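Week 4: Pleats, gathers and how much fabric to buy

Okay, curtains. I know half of you signed up for cushions, but bear with me, curtains are where the maths lives and once you've got it you can do skirts, valances, anything!

Fullness first. That's the flat width of your fabric divided by the finished width. I like double for most cottons and a bit more for sheers. Say the finished width is 60 inches, you'll want twice that in fabric, plus side hems. Glenys Stubbs taught me to write the sum on masking tape and stick it to the machine, and I still do (mine's a mess of old tape by now).

Hems: double-fold, always. Press before you pin. If you've bought the Drurach lining, wash it before cutting, mine shrank horribly and I had to unpick the lot.

Hanging: your pleats won't sit nicely on day one. Fold them by hand, tie loosely with scrap strips and leave them a couple of days. Hemi asked about steaming. Yes, but keep the steamer moving and test a corner first.

For next class bring your window measurements, 17 pins at the very least, and a metal tape, please, the cloth ones stretch. The colour of your thread matters less than you'd think, grey goes with nearly everything.
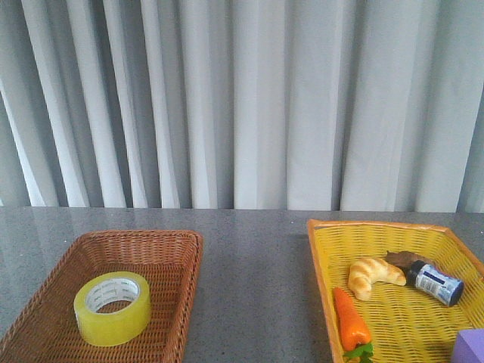 Oh, and Keith has the spare header tape, so see him if you're short.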